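README – Plomska, the sandwich cell
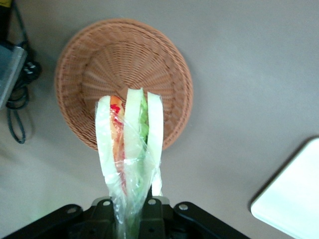
Maintained by Rosenthal

last edited 2025-10-08

Hi! If you've just copied the Plomska folder onto your machine, read this first, then go and break things. It covers the setup of the cell, the daily and monthly looking-after, and the few repairs I've had to do myself. The recordings have their own notes in the Tindoson folder and I won't repeat them.

What the cell does

One arm, one gripper, one table. It picks up a wrapped sandwich and puts it in a round wicker basket. The picture at the top is the wrist camera's view with the sandwich over the basket, and it's the view I want you to compare yours against when you set up. The basket should sit in the upper middle of the image, with the corner of the white tray showing at bottom right and the gray device at top left. If your basket has crept over to one side, either somebody has bumped the table or the camera bracket has slipped (it's usually the bracket, sorry, I designed it).

Setting up

Power on the arm before the control box for the gripper. The other way round, the gripper comes up in a sulk and won't home, and you'll spend ten minutes checking cables that are fine.

Let the arm sit for 2 minutes, then run home_all and watch it do the full open and close. It should sound even. A tick at the end of the close means a plate is touching something, see Repairs.

Load plomska_basket.cfg. Approach height is 225 mm over the table and the release height is 35 mm. Please don't lower the release to make the drop look gentler – I tried it in February and the fingertips caught the rim and dragged the whole basket toward the tray.

Grip force is 45 on the Flivley scale, so a percentage of full travel current and not newtons. It's a number I found by squashing a lot of bread. Go higher and the filling starts to come out the side, go lower and the sandwich swings when the arm slows down.

Holding the wrap

Pick by the bottom end, where the film is bunched into a twisted tail, and let the tail run down between the two middle blocks of the gripper. I used to tuck it to one side and it would wind itself around a finger within a morning. Down the middle it has somewhere to go! Shiny film is also a pain for the vision side. Wherever the wrap is crinkled you get white highlights, and the edge finder loves those more than it loves bread. Turn the overhead light down a notch before you start fiddling with thresholds.

Cables

The black cable on the left of the table is allowed a loop, but keep the loop on its own side. If it wanders toward the basket, push it back. No tape please, I had to scrape the last lot off with a plastic card and the table surface still shows it when the light is low.

Looking after it

Every day: wipe the gripper plates with a barely damp cloth, including the recesses under the screws, where crumbs like to live. Pull out any scraps of film. Turn the basket over and tap it.

Every week: check the silver screws on the plates and the center blocks. Finger pressure on the driver is plenty. They go into soft threads and I have already stripped one.

Every month: rerun the camera calibration, even if everything looks good. Save the old file with the date in the name, don't overwrite it.

Repairs

Gripper ticks on closing. Loosen both center block screws half a turn, close the gripper by hand with the power off, tighten again a little at a time, left then right. This has fixed it every time except once, when there was a bit of film folded up behind the block.

Sandwich lets go late. Look for film stuck to the plates before you touch the config. A wipe with alcohol sorts it out.

Image is soft. Clean the lens. If it's still soft, the focus ring has turned, so set it on the basket weave – the spokes in the base are great for this, you can see them snap into focus – and put a fresh dot of paint on the ring.

Arm stops halfway down. Nearly always the force limit, and nearly always the cable from the wrist pulling tight. Give it more slack at the elbow clip.

Still to do

Spare center blocks, both sides. A proper bracket for the camera. Write down the torque for the plate screws once I've borrowed a driver that measures it. If you get to any of these before me, add a line to CHANGES and leave the old parts in the drawer under the table.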